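Wednesday, January 30, 2019

Home late again, and the soup is on, so I have maybe half an hour to get this down before I lose my nerve about the numbers. I spent the whole afternoon on the equipment plan for Cluvville and I think (I think!) it finally looks like something a sensible person would sign.

The trouble is that everything on the list drags three other things in behind it. I had the two arms from Bronden penciled in since before the holidays, and I was so pleased with myself, and then of course the arms need stands, and the stands need bases, and the bases need that striped tape so people don't walk into them, and by four o'clock I had added a whole page of things that cost next to nothing one at a time. Cables alone! I had put down enough money for 50 of them and I've crossed it out and written 62, and I still have a feeling I'll be back at that line in April.

The Pastberg quote came in too. It's for 4 more sets of hand-held grippers, and it's higher than I'd hoped, but they do include spare fingers, and spare fingers are what we always run out of. I'm leaning toward two sets now and two after the new budget opens up. I wrote that down in pencil and then in pen, so I suppose I've decided.

What I keep coming back to is the shelf and jar work. It's such a plain little job, a jar and a rack and a table, and yet it tells me more about what to buy than any catalog does. I do want wider fingers on the list, and a few more kinds of jars, and that's a grocery store trip, bless it, so it can come out of petty cash.

Jars and the black rack, on the light table:

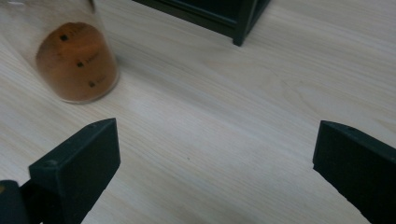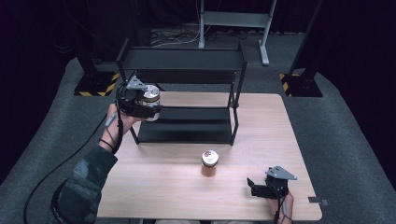 Then there's the building, which dates from 1960 and has outlets exactly where you'd want them if you owned one lamp. The electrician's estimate for Cervantes (our big back room, I never did learn why it's called that) has to go in ahead of the arms, much as it pains me. No sense having two handsome new arms sitting in their crates waiting for someplace to plug in. So the order is now wiring, stands, grippers, and the arms last, and I feel better having said it, even if it pushes the fun part into spring.

Still to do: ask Bronden if they'll hold the price, find out whether shipping is in the Pastberg total or on top of it, and price a second rack. Soup's boiling over. More tomorrow.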